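Living beside the long trucks
Sunday, November 5, 2023

She has driven the road between Kandau and Mallitz since July, five mornings a week, and she says she now knows the backs of trucks better than the faces of her neighbours. We met in the canteen of the furniture warehouse where she plans deliveries. She came to Germany from Adelaide to work for Rengifo, a firm that sends flat-packed shelves and beds to shops in the region, and she had promised me half an hour. It became almost two.

I asked first about the traffic, which was maybe a boring question, but she was glad to have it. "At home I drove on big roads too, so the lanes did not frighten me," she said. "What I had to learn was the patience. You come up to the lights behind a truck and you can't see what is in front of it. So you stay back, you look past its side, and you wait for your turn like everyone else."

The last stretch before the junction is the part she likes least. There are many lanes, grass in the middle and more grass along the side, and in the morning it seems that every driver wants to change lane at the same moment.

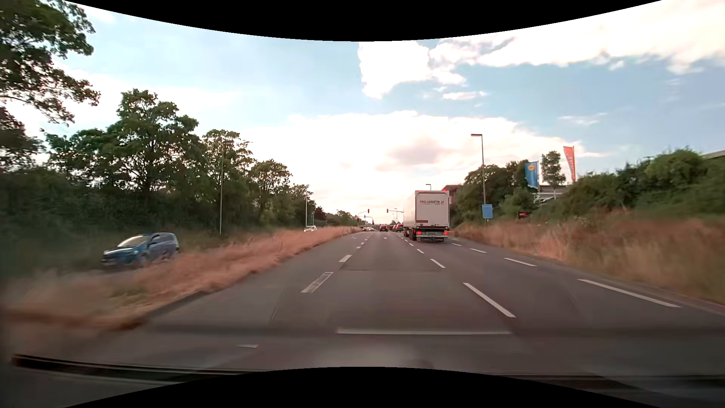 "I tell my new colleagues to choose their lane early," she went on. "If you are in the wrong one, then go where it takes you and turn around later. I lost ten minutes once that way and nothing happened. The shelves don't care."

Her own work begins when the trucks are loaded. On a normal day she has 387 parcels on her list, and before the school holidays it was 444. Each one must be in the right order for unloading, with the heavy boxes low and the mattresses standing. She drew it for me on a napkin, a long rectangle with smaller rectangles inside, and then she corrected the drawing twice.

I wanted to know if the longer vehicles make this easier. In Germany they carry a yellow or orange sign on the back with the word LANG-LKW, so that people behind know what they are going to overtake. She was careful with her answer. "It is more room, yes. But more room is also more chances to put something in the wrong place. If the bed for the first shop is at the very front, you have to take out half the load in somebody's car park, and in the rain usually."

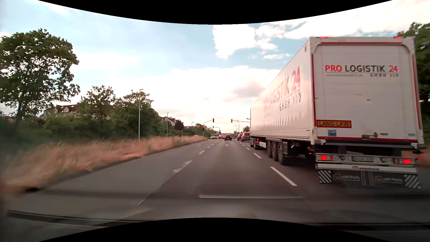
A PRO LOGISTIK 24 truck with the LANG-LKW sign at its lower left corner.

She also had advice for people in ordinary cars. Leave a good gap, she said, and don't stay next to the trailer if you don't have to. Her brother, who visited her in the summer, tried to pass one on the way to Gustdale House, the hotel where he was staying, and he was surprised how long it took. "He kept saying, is it still the same truck? It was still the same truck."

Does she miss the roads at home? She thought for a while about this. "I miss the colour of the light," she said finally. "The driving, not so much. Here I have 50 kilometres in the morning and I listen to my language course – I am at lesson nine, the one with the dentist."

Next year she would like to move closer to Mallitz and take the bus to work. She has seen a flat with a small balcony, but the kitchen has no cupboards in it, and the owner wants 500 euros for the old ones in the cellar. She is still bargaining.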